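FOR IMMEDIATE RELEASE

Cumum Cinema Opens 10-Night Horror Season in October With 28 Features on Film

Cumum, the two-screen repertory cinema on Cruzado Street, will run its first full horror season this October. The program covers 28 features over 10 nights, with every title shown from a film print. Tickets go on sale to members in August and to the general public in September.

The season is called Mekar Nights, after the Mekar, the movie house that stood on the same lot until it was torn down. Cumum has shown single horror titles each fall since it opened, usually as late shows on the smaller screen. This is the first time the cinema has given both screens to the genre.
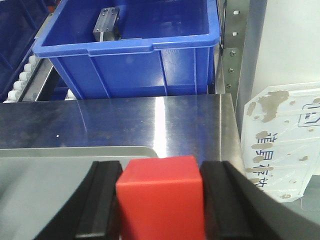

A red cube held between two black gripper fingers.

The program is arranged by setting. Each night is built around one kind of place: the hotel, the hospital, the summer camp, the farmhouse, the apartment block, the ship, the school, the shopping mall, the highway and the small town. Most nights have three features, and two nights have two. The hotel night opens the season and the small town night closes it.

Titles range from silent films to releases from the early 2000s. The full list will be posted at the box office and on the cinema's website when member sales begin. Four of the silent and early sound titles will be shown with live piano or organ.

Prints are being supplied by Gumard, a distributor that keeps a lending library of older genre films. Gumard has agreed to lend 3 prints that have not been shown in public since their original release. All three are low-budget features made for the drive-in market. They will be shown on the farmhouse, highway and summer camp nights, in each case as the last film of the evening.

Some of the prints show wear. Color has faded on several of the 1970s titles, and one reel of the highway night's first feature has scratches through most of its length. The cinema will note the condition of each print in the printed program so that ticket buyers know what to expect. No digital copies will be swapped in unless a print is damaged in shipping.
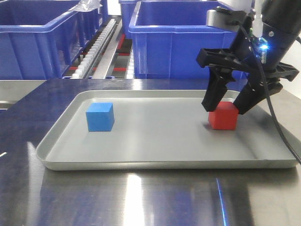

Doors open at 6 p.m. each night, and the first feature starts at 6:30 p.m. There is a break of 20 minutes between films. On nights with three features the last show ends after midnight, and the side exit to the parking lot will stay open until the building is clear. The snack counter closes when the last feature begins.

Screen One will show the main program. Screen Two will repeat the first feature of each night at 9 p.m. for people who can't stay late. The Screen Two shows are sold separately and are not included in the season pass.

A season pass for all 10 nights costs $70. Passes are limited to one per person and are good for general seating on Screen One only. Pass holders should be in their seats 10 minutes before the first feature; after that, open seats may be sold at the door. Tickets for a single night cover every feature on Screen One that evening. Prices for single nights and for Screen Two will be announced with the full list.

No one under 17 will be admitted to Screen One without a parent or guardian. Several films include strobe effects, and these are marked in the printed program. Both screens have wheelchair spaces and assistive listening headsets, which can be reserved by calling the box office.

Cumum is also setting up a display of lobby cards and one-sheet posters in the front hall for the length of the season. The posters come from the cinema's own collection and from Gumard. Admission to the front hall is free during box office hours.

About Cumum
Cumum is an independent repertory cinema with two screens. It shows classic, foreign and genre films all year and is equipped for 16mm and 35mm projection.

About Gumard
Gumard distributes older horror, science fiction and crime films to theaters, festivals and schools.

Press passes and stills are available on request from the Cumum press office, Cruzado Street entrance. Requests for print inspection or projection booth visits must be made by the end of September.

###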